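Sorting Halloween Candy at the Kitchen Table

Clear the table and wipe it dry before you tip anything out. Use one pail per kind – Viola Costa keeps peanut bars in one and everything else in the other. Spread the bars flat in a single layer and check each seal. Throw out anything torn or open. Our bag held 62 bars, and sorting took most of a Thursday evening. Store the pails in a cool cupboard, away from the stove. 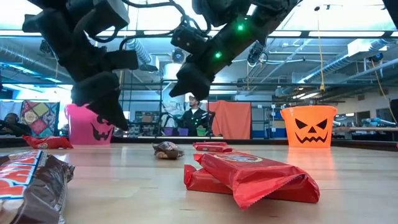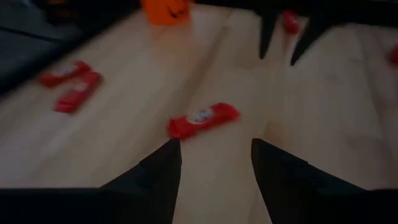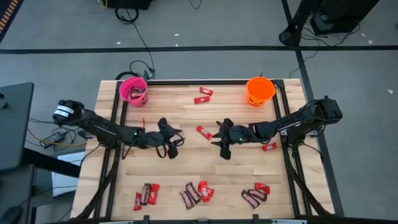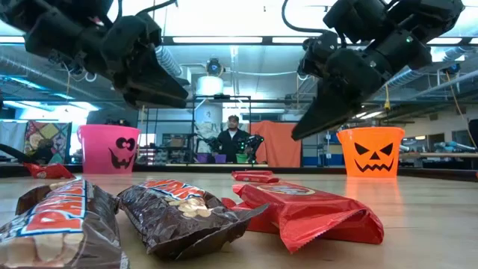 Last picture: pink and orange pails, with bars still on the table.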